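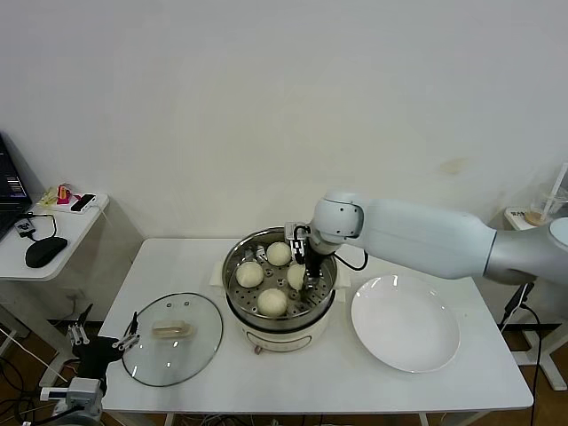 发帖:晒不干的棉被
8月2日 助养与长期资助版 状态:已有回复

资助的孩子要从儿童村搬去青年之家了,我接下来该怎么办?

先说下情况,有点长,大家慢慢看哈。

我在Brineo上长期资助一个女孩子,她住在Rirnitz的儿童村,就是一位村妈妈带着一屋子孩子像一家人那样过的那种。我每个月固定扣700块,扣了好些年,扣到后来都没感觉了,跟交话费似的。每年会收到村里写的近况,有时候夹着她自己写的信,小时候是画画,画房子画狗,后来字越写越多,再后来字又变少了(青春期嘛,我懂,我自己那会儿连我妈的短信都懒得回)。

前阵子收到Brineo发来的一封通知,大意是她今年要从村里的家庭搬出来,搬到叫Fjeld的青年之家去住,同时会开始上职业培训。通知写得特别官方,翻译过来的中文也怪怪的,什么“进入半自立阶段”“原有资助关系将视情况调整”,下面给了几个选项让我选:继续资助她本人到离开青年之家为止,或者把钱转到村里的公共经费,或者换一个年纪小的孩子重新开始。回执要在期限前填好,不填就默认转公共经费。

我看完第一反应是有点慌,也有点难过。她在那个家里住了那么久,为什么要搬呢?是不是到了年纪就被“请出去”了?我知道我的理解可能很外行,但是“默认转公共经费”这几个字看着就挺冷的,好像这个孩子的那一页翻过去就完了。

然后是一堆很实际的问题,我一条条写出来免得漏:

青年之家到底是什么地方?有没有大人管?还是一群半大孩子自己过日子?

如果我选继续资助她本人,这个钱是给到她手上,还是给机构?她现在已经是大姑娘了,我总觉得她应该有权知道这笔钱怎么用。

搬家这种时候能不能单独寄一笔礼物钱?她总得买点锅碗瓢盆吧,被子枕头什么的。以前生日寄过小额的,存在她名下的储蓄里,那个储蓄她什么时候能动?

还有就是写信。以前的信都是村里转的,开头永远是“亲爱的资助人”。她现在长大了,我能不能直接问她要联系方式?我有个同事说当然可以,都成年了,怕什么,我又觉得哪里不太对劲。

最后一个可能有点矫情:她会不会根本就不想再跟我通信了?上一封信很短,写的是她在学缝纫,天气热,谢谢你。我翻来覆去看了好几遍,看不出是高兴还是不高兴。

我老公的意见是直接换个小的,他说大的已经能自己挣钱了,小的更需要。这话听着有道理但我心里过不去,我们俩为这个还拌了几句嘴。想听听做过类似资助的人,或者在这种机构里干过的人怎么说。别光劝我“随心就好”,我就是心里没谱才来问的!

补充一下,有人私信问我是不是可以去看她。我没去过Rirnitz,路费也不便宜,今年肯定去不了,以后再说。

Märta Söderlund 的回复
被提问者选为最有帮助

你好呀!我在Brunolwood的一家青年之家做过好几年的生活辅导员,再之前在儿童村里帮忙,所以你问的这些我差不多每样都碰到过。我中文是后来学的,有些词如果用得奇怪请包涵,我先生帮我改过一遍(他改完说我太啰嗦,我没听他的)。

先回答让你难过的那一条。搬去青年之家不是被请出去。我特别理解你为什么会这么想,通知的口气真的太像银行了!可是你想想,一个普通家庭里的孩子念完中学,去外地读书,住宿舍,周末回家蹭饭,家里的人不会觉得他被赶走了。青年之家做的差不多就是宿舍这一段。在我待过的地方,孩子们放假照样回村妈妈那里,厨房里谁坐哪把椅子都还给留着。有个男孩搬出去以后每个周末都把脏衣服背回去,村妈妈嘴上骂他,洗得比谁都快。

当然各地不一样,我没有在Fjeld工作过,我下面讲的都是我自己那边的做法,你拿去对照着问Brineo就好,别当成他们的规定。

有没有大人管?有的。我们那边是辅导员轮班,晚上一定有人住在楼里。不过管的方式跟村里很不同。村里是妈妈做饭,青年之家是孩子自己排班做饭,辅导员最多在旁边说一句“火小一点”。伙食费按周发到房间,一间屋子住4个人,大家商量怎么花。头一个月几乎每间屋子都会提前花光,然后吃很多很多的白米饭和鸡蛋。我们看着也心疼,但是会忍住不补钱,只会坐下来陪他们把账重新写一遍。这个过程很吵,有人哭有人摔门,过了夏天就好多了。

住多久呢,我们那边一般是住2年,如果培训没结束可以申请延长,最晚到20岁出头总要搬到自己租的房子里去。搬出去以后也还有一段时间的跟进,辅导员会上门喝咖啡,看看房租交没交,有没有跟房东吵架。我自己最喜欢的就是这部分工作,可惜也是经费最紧张的部分。

说到经费,就说到你先生讲的那个话了。“大的能自己挣钱,小的更需要”,我听过非常多资助人这么讲,讲得也很真诚。我不觉得他坏,你们不要吵架哦。只是我站在里面看,小孩子是很容易找到资助的,照片可爱,信上画个太阳,大家都愿意。到了十几岁,资助人就一个接一个地走,可是花钱偏偏在这个时候多起来:培训的学费、工具、坐车、考证、第一次租房的押金。你那个女孩子在学缝纫对吧?在我们那边,学缝纫的学生要自己有一套剪刀和尺子,做结业作品还要买布,这些加起来比她小时候一年的文具贵太多了。

所以如果你问我的私心,我会请你留在她身边,一直到她离开青年之家。但如果家里经济有变化,转到公共经费也绝对不是抛弃她,公共经费里本来就有一块是用在这些大孩子身上的。你可以在回执的备注栏里写一句,希望优先用于青年项目。我们以前收到这种备注都会照着归类,至于Brineo后台怎么处理,你得写信问一下,他们应该有专人回。
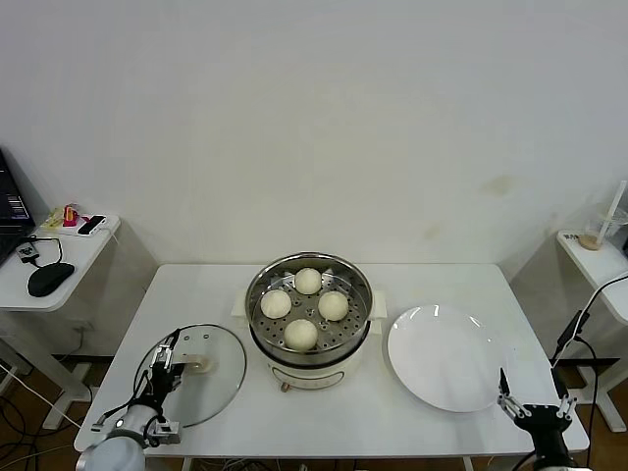
钱到谁手里,礼物钱怎么寄

你每个月的那笔钱,按我熟悉的做法,是先进机构,再按青年之家的预算花出去,不会直接发给她本人。听起来好像不够信任她,我以前也跟领导争过这个。后来我慢慢接受了,主要是同一间屋子里有人有资助人,有人没有,如果有人每个月手上多出一大笔,屋里的气氛会变得非常难受。我亲眼见过一个女孩收到一双很贵的鞋,她自己高兴了一个下午,然后就把鞋藏到床底下再也没穿。

礼物钱是另外一回事,可以寄,而且搬家是很好的理由。但请一定走Brineo的礼物通道,不要托人带现金,也别直接寄包裹,海关那一关就够你哭的。备注写清楚是“搬入新居”用,辅导员一般会陪她去买东西,收据留下来,有的地方还会让她自己写个小条子给你,讲讲买了什么。金额不用大,真的不用。一套床单,一口她自己挑的锅,就很像样了。我记得有个孩子把搬家的礼物钱全部买了窗帘,我说你连碗都没有呀,她说碗可以借,窗帘不可以借。我到现在都觉得她讲得很对。

她名下的储蓄,通常是成年以后才能动,而且第一次取的时候要跟辅导员谈一次话,说说打算怎么用。不是审批,更像是陪她想一想。多数孩子会留到租房或者买设备的时候。我建议你不要在信里问她这笔钱,有的孩子会把它理解成你想知道她有没有乱花,然后就紧张得不敢回信了。你想知道余额,问机构就行。

联系方式这件事,你的感觉是对的,你同事说的我不同意。就算她满了18岁,只要她还住在青年之家,我都会建议你继续走机构转信。这跟你是不是好人没有关系哈,你显然是好人。问题在于她很难对你说“不”。你给了她这么多年的钱,你开口要电话号码,她会觉得不给就是忘恩负义。所以最好是反过来,由她来决定。你可以写信给机构的工作人员(不是写给她),说如果她将来愿意直接联系,你很高兴,如果不愿意也完全没关系。然后就放着,不要催。有些孩子过一阵子就来了,有些永远不会来,两种我都见过很多。

至于社交软件上去搜她的名字,请不要。我知道你没有提这个,我就是顺便讲一下,每年都有资助人这么做,然后孩子很害怕,我们要开很长的会。

信为什么变短了

哎,你这一段让我看笑了,是很温柔的那种笑。“我在学缝纫,天气热,谢谢你。”我做辅导员的时候,每年到了写信的季节,就像拔牙一样。我把信纸发下去,他们看着我,我看着他们。小的时候有村妈妈在旁边提醒,写写你的狗呀,写写你的成绩呀,所以信就长。到了青年之家没有人提醒了,写出来的就是他们真正有力气写的那几句。

所以我会觉得这封短信其中有两样东西是她自己愿意告诉你的,一个是缝纫,一个是热。你就接着这两样写嘛!别写“希望你好好努力,不要辜负大家”,这种话他们收得太多了,看到第一行就折起来。你写你那边也热,写你自己有一条裤子破了一直不会补,问她裤脚应该怎么缝。问一个她懂而你不懂的东西,这一招非常灵。我有一个学修车的男孩,资助人是位老太太,写信问他自己的车为什么冷天发动不了,他回了整整一页,还画了图,画得我都看不懂。

信也不要太密。一年几封就好,搬家前后写一封, 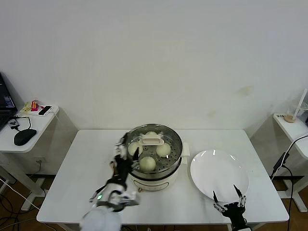 内容轻松一点,讲讲你自己第一次离开家住的那间屋子是什么样,隔壁吵不吵,你煮坏过什么东西。他们很爱看大人出丑的故事。我每次跟新搬来的孩子讲我第一次自己洗毛衣,洗成了给娃娃穿的尺寸,屋子里就会松一口气。你还可以说她不需要马上回,或者不需要回,这句话写了以后,反而常常会有回信。

另外,你写信的时候不要跟她讲“我决定继续资助你”这样的句子。我明白你是想让她安心。可是从她那边读过去,会变成“本来可以不要你的”。你就当这件事没有悬念,下一封信照常寄到,她自己就知道了。

关于探访,你说今年去不了,那就不急。以后如果想去,提前很久跟Brineo讲,他们会问她本人愿不愿意,也会对你做一些背景核查,要交无犯罪记录之类的,别觉得被冒犯,每个人都要交,我自己上班第一天也交了。她如果那时候说不想见,也请别往心里去,有时候只是刚好在考试,或者刚跟男朋友分手,或者头发剪坏了。我没有开玩笑,头发那个是真的发生过。

回执上的日期你看仔细,快到期的话先打个电话或者发个邮件说明你还在考虑,大部分机构愿意多等你一阵子。我们以前接到这种邮件都挺高兴的,说明对方是认真在想。

写得太长了,我先生果然是对的。你如果要写那封搬家的信,又不知道开头怎么写,可以贴上来,大家帮你看看(把她的名字和地点抹掉再贴哦)。

路过的小煤球 的回复

换小的+1,你老公没毛病。钱就那么多,当然花在最需要的人身上。我自己资助的那个一到年纪我就换了,机构那边也没说什么,手续很快。

不过我没遇到过青年之家这种,我那个是直接回亲戚家了,所以可能不能比。反正别想太多,你已经做得够多了。

联系方式那个我觉得要了也没事吧,我当时要了,人家给了,后来也没怎么聊。

晒不干的棉被 回复 路过的小煤球

谢谢你来说!你那个孩子回亲戚家以后还有消息吗?我就是怕这个,换了就什么都不知道了。

路过的小煤球 回复 晒不干的棉被

没有,加了以后她发过一次节日祝福,我忘回了。现在想想是有点不好意思。

半截铅笔头 的回复

我不是资助人,我是在儿童村长大的,后来也住过青年之家,不在Rirnitz,是别的地方。本来不想注册的,看到Märta那一大段,忍不住上来讲几句,讲得乱别介意。

搬走那天我是挺高兴的,终于不用跟弟弟妹妹抢厕所了。高兴了一个晚上,第二天早上醒来特别安静,我就想回去。这个跟资助人没什么关系,我就是想说,你那个女孩子可能也会有一段时间不太想跟任何人说话,村里的妈妈打电话来我都不接。所以如果你今年收不到信,真的别多想,不一定是冲着你。

我也有过资助人,是一对夫妇。他们的信我小时候其实看不太懂,翻译的那个人写字很草。但是我知道每年会来,我把它们放在一个饼干盒里。搬去青年之家那年信就没有了。没有人告诉我为什么,我也没问。后来我自己在外面打工了,有一次回村里,听办公室的人讲起来,才知道他们那时候转成了公共经费,就像你收到的那个默认选项,可能就是没看到通知,或者看到了没填。我当时自己编了好多原因,什么我成绩不好啦,什么上一封信写得太短了啦。

讲这个不是要吓你,也不是怪他们,他们人很好的。我就一个请求,不管你最后选哪个,选换小的也行,选公共经费也行,麻烦写最后一封信给她,让机构转,写明白是怎么回事,不用写得多感人,几句大白话就够了。我到现在都觉得,要是收到过这么一封,饼干盒就算装完整了。

礼物钱的事,我同意买锅碗床单这些。不过如果能选,我会想要一盏台灯。我们那屋里大灯开关在别人床头,她睡得早,我考试都是蹲在走廊里看的书。你可以跟辅导员提一句,让她自己挑,别替她挑颜色哈哈。

还有缝纫,如果她是真喜欢的话,你问她裤脚怎么缝,她肯定会回的。我学的是烘焙,当年要是有人问我面为什么发不起来,我能写三页。

晒不干的棉被 回复 半截铅笔头

看完你这条我在地铁上坐过站了……谢谢你特地注册来写。

我跟老公也念了一遍,他没吭声,晚上自己去把回执翻出来了。我们选了继续资助她本人,备注里写了搬入新居的礼物,也写了请让她自己挑。给Brineo的邮件发过去了,顺便问了储蓄和Fjeld那边的住宿安排,等他们回了我再上来更新,说不定对别的资助人也有用。

信我打了个草稿,准备问她拉链坏了怎么换,我有个包从六月坏到现在。Märta,你说的开头我真的不会写,晚点把前几行贴上来你帮我看看?我现在写的是“你好,我这里也很热”。

Märta Söderlund 回复 晒不干的棉被

这个开头很好,不要改了!后面直接写拉链就可以。记得讲清楚是什么样的包,不然她没办法教你。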